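家里做糖渍柠檬：从挑果到装瓶

糖渍柠檬做起来不难，费的是等的时间。我每年冬末做一次，二月柠檬便宜，皮也香，做好以后放冰箱，泡水、拌酸奶、烤磅蛋糕都用得上。下面的做法是几年里慢慢改定的，甜度中等，片子保持完整，不煮。

先把台面腾出来擦一遍，糖和瓶子放到手边，再去洗柠檬。手上沾了柠檬汁以后就不方便到处拿东西了。 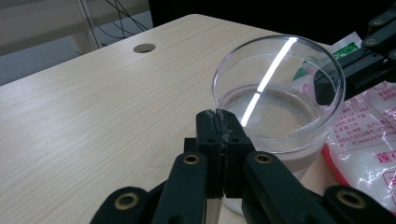
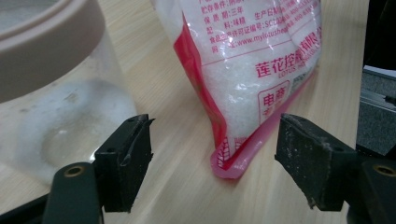 Ermira Angelovski读完初稿后来信说，她照着做过一次，瓶底总有一层糖化不开，问是不是糖放多了。多半不是糖的问题，是铺得不匀，糖都漏到了底下，上层的柠檬反而出汁少。头两天每天把瓶子倒过来放一阵，再正回去，糖就慢慢化了。她还问能不能换成粗粒的冰糖，可以，要先敲碎，化得也比白砂糖慢，得多等几天。

一、材料

黄柠檬，个头中等，皮薄的
白砂糖，重量与切好去籽的柠檬相同
粗盐一小把，只用来搓皮
带螺旋盖的广口瓶2个，玻璃或食品级塑料都行

柠檬和糖按一比一称，这个比例适合冷藏存放。想少放糖的话，可以减到柠檬重量的八成，但要尽快吃完，我不建议再往下减。糖少了出汁慢，片子露在外面的时间长，容易坏。

糖用最普通的白砂糖就好。红糖也能做，颜色深，味道会盖过柠檬，适合喜欢姜茶那种口味的人。蜂蜜我一般等做好以后再加，一开始就放，瓶里水分偏多，片子发软。

二、挑柠檬

拿在手里要觉得沉。同样大小的两个，选重的那个，汁多。皮面细、毛孔小的通常皮薄，白瓤也薄，苦味轻。两头尖得厉害的往往皮厚，适合擦皮屑，不适合切片。

表皮有一点磕碰的擦痕没有关系，发软、有水渍样斑点的不要。青柠檬也可以用同样的方法，酸得多，糖不要减。

三、洗和去蜡

超市里的柠檬大多打过蜡。先用温水冲一遍，抓一把粗盐在皮上搓，每个搓半分钟左右，搓到手感从滑变涩，冲净。再用开水烫一下，捞出来马上过凉水。烫的时间不要长，十秒足够，久了皮会熟，切的时候容易塌。

洗完一个一个擦干，蒂的凹处容易存水，用厨房纸的角去吸。擦过以后放在架子上晾30分钟，摸着没有潮气再切。砧板和刀也一样，不能有生水，不要用切过葱蒜的那块板。

四、瓶子的处理

玻璃瓶冷水下锅，煮开以后再煮几分钟，夹出来倒扣在干净的布上，靠余温把水汽散掉。瓶盖如果有橡胶圈或者塑料垫，不要一直煮，用开水烫过即可。

塑料瓶不能下锅。用洗洁精洗净，冲干净以后喷一点食用级酒精，晃匀，敞口放着等它挥发完。瓶口的螺纹要用小刷子刷，旧瓶子装过别的东西，气味常常留在这一圈里。闻着还有味道就不要用来装柠檬了，换一个。

五、切片去籽

切掉两头，见到果肉为止。片厚两三毫米，太薄了腌几天就散，太厚了糖进不去，中间发苦。刀要快，钝刀会把汁挤出来，流在砧板上很可惜。

籽一定要挑干净，牙签或者刀尖都好用。糖渍柠檬发苦，多数是籽没有去净，其次才是白瓤。挑完籽再称重，按这个重量准备糖。砧板上剩的汁一起倒进瓶里。

六、装瓶

先在瓶底撒薄薄一层糖，铺一层柠檬片，再撒糖，这样一层一层往上。每层糖刚好盖住果肉就行。从总量里留出一小部分糖，最后封在顶上，要盖得严，看不见柠檬片。

装到离瓶口两指的位置停下。柠檬出汁以后整体会先往下沉，翻转瓶子时里面也需要一点空间。每铺三四层，用干净的勺背轻轻压一下，把大的空隙压掉，不要用力捣。

瓶口沾的糖粒擦干净再拧盖。糖粒夹在螺纹里，过几天遇潮会结成硬块，盖子不好开，也不严。

七、等

拧好盖，在阴凉处放一晚，让糖开始化，第二天一早进冰箱。屋里超过18度的话就不要放外面，直接冷藏，只是化得慢些。

头几天每天翻转一次。汁水没过柠檬片以后可以不管它。一周以后能泡水喝，味道还比较冲。两周以后皮变得半透明，吃起来软而有嚼劲，这时候最好。我手头这一瓶最久放过39天，颜色略深，味道没有变。

取用时用干的勺子或夹子。每次取完，把露在上面的片子往下按，让它浸在糖汁里。发现表面有霉点、冒细泡或者有酒味，整瓶倒掉，不要只挖去上面一层。

八、怎么吃

泡水：两片柠檬加一勺糖汁，水不要太烫，放到能入口的温度再冲，香气留得多。加几片薄荷也可以。

拌酸奶：把柠檬片切碎，连糖汁一起拌，酸奶用无糖的。

烤蛋糕：磅蛋糕的面糊里加切碎的柠檬皮，配方里的糖相应减一些。出炉以后趁热在表面刷糖汁，刷两遍，中间等它吸进去。

拌凉菜：糖汁兑一点生抽和香油，拌黄瓜或者白萝卜。萝卜先用盐腌出水，挤干再拌，不然味道淡。

九、几个小问题

片子浮起来怎么办？在最上面压一片切下来的柠檬头，皮朝上，刚好能卡住。也可以用烫过的小碟子。

能不能和别的水果一起做？橙子和金橘可以，处理方法相同，橙子甜，糖减一点。百香果水分大，我试过一次，出汁太多，柠檬片泡得没什么味道，后来改成喝的时候现加。

剩下的糖汁可以过滤以后单独装一小瓶，继续冷藏，尽快用完。不要拿它接着腌下一批柠檬，瓶子也要重新洗过再装。

2022年3月更新：补充了塑料瓶的清洁方法。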